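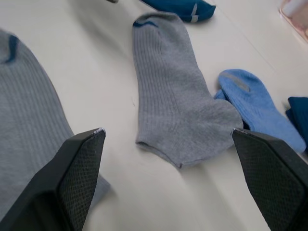 From: Lacey Tapley
To: laundry-methods list
Date: Thursday October 2026
Subject: Re: Sorting small sock loads, pairing before or after laying out

Brendan Nic Aodha wrote:

> I've been pairing straight out of the machine and keep ending up with
> one light blue and one navy rolled together, mostly in the evening
> under the kitchen light. Is it worth laying the whole lot out first?
> It seems like a lot of table for a few socks. Also, the Purnex tub
> I was using has split at the handle, so suggestions on that as well.

Brendan,

Yes, lay them out first. I do it for any load with more than one colour family in it. The table needs to be pale and plain. A patterned cloth hides the dark marks on grey socks, and those marks are what you are sorting by.

My method, for what it's worth.

1. Tip out and separate. No sock should be on top of another if you can help it. Short grey ankle socks go flat in the middle, with the cuff opened out so the navy stripe at the top shows. If the stripes agree, check the ribbing on the leg as well. I have had two greys with the same stripe and a different rib.

2. Sort by knit before colour. Light blue socks with a thick, terry-like knit are easy to find by touch, and they go to one side. Look for the grey band near the toe. A thin light blue sock and a thick one will look alike at arm's length.

3. Do the navy last. Navy beside light blue is simple enough, but navy beside black needs daylight. Leave anything doubtful unrolled until morning.

4. Flatten the crumpled ones before calling them odd. A sock bunched into a ball looks a size smaller than it is. Pull the toe, then the heel, then compare lengths against its likely partner.

5. Put the basket on the right-hand side of the table (left if you are left-handed) and keep it empty until the first pair is made. Rectangular is better than round, and a cut-out handle slot has less to break than a clip-on handle. Tubes and bottles can stay at the back in their organizer as long as the working area is clear.
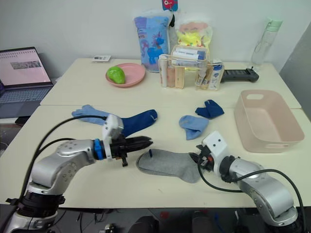 Odd socks

An odd count in a load means at least one single, so stop searching the pile once the rest are matched. Singles go into a separate bag for 2 washes. If the partner hasn't come back by then, check inside pillowcases and fitted sheet corners, then the door seal.

Tubs

I can't comment on the Purnex. I had a Flutier with the same kind of handle and it went in May, at the rivet. The Sugden is heavier but the rim is moulded in one piece. Mine is the 8 litre, and it holds a week of socks for one person.

Spin speed

Somebody asked about this off-list. I use 800 for anything with ribbing. At 2000 (my sister's machine, a Witent) the cuffs came out creased and took longer to flatten than they would have taken to dry on the rack.

I'd be interested to hear from anyone who pairs by toe seam. I tried it and found it slow.

Lacey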